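Workshop Bench FAQ — the stuff you all keep emailing me about

Posted October 14, 2023 by Pankaj Singhal

I wrote up our bench room at Mirness back in May and my inbox hasn't been the same since! So I've pulled the repeat questions together. If yours isn't in here, leave a comment and I'll get to it.

Did you think about putting in a drop ceiling?

For maybe one afternoon. I like being able to see where everything runs (ducts, pipes, cables, the lot), and when we want to move a light I can just look up and plan it. A drop ceiling would have eaten height and budget, and I'd rather spend the money on bins. We painted nothing up there, by the way. The pale color came with the building.
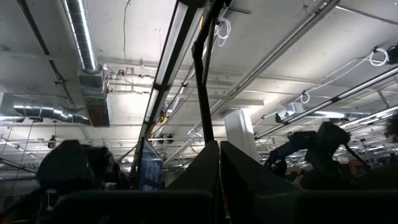 The other thing people ask is whether it's loud with the ventilation on. A little. You get a low hum, and after a week I stopped hearing it. Phone calls I take in the hallway.

What kind of lighting do you use?

Long tube fixtures, hung overhead. I tried desk lamps first and hated them — every time I leaned in, my own shadow landed right where I was working. Overhead light fixed most of that.

Why a black work surface? Doesn't it show dust?

Oh, it shows everything. I wipe it down every morning and it takes me a minute. But it's matte, so there's no glare coming back up at you, and small pale parts stand out on it really well. I kept the wood around the edges so the whole thing wouldn't feel like a black hole in the middle of the room.

Where do the bins live?

Along the back edge, on a shelf board, within reach. I had them under the bench for a while and that was a mistake, my knees will back me up on this.
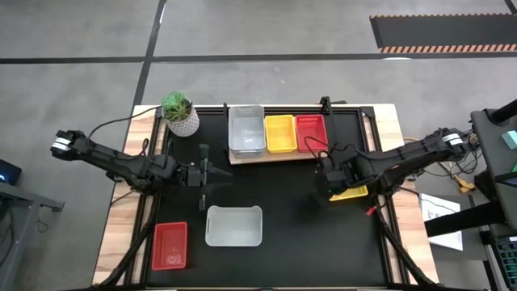
The bench with its row of bins at the back.

Do the bin colors mean anything?

Yes and no. At Mirness, yellow is for things in progress and red is for things that need a second look. Gray is everything else (there's a lot of everything else). My friends at Latuheru do it completely differently and get along fine, so pick something and stick with it.

Should I buy stacking bins?

Yes! Mine get stacked when they're not needed and they take up hardly any room. Check that the rims really sit inside each other before you buy a pile of them. I once ordered 18 that didn't, and they went to my sister's garage.

Does a plant survive in there?

So far. Water it on Mondays, forget about it the rest of the week.

200 shares | 8 comments

Related
Bench heights: what I got wrong at Ristow
Labeling bins without losing your mind
A visit to the Urbridge tool room
Concrete floors and sore feet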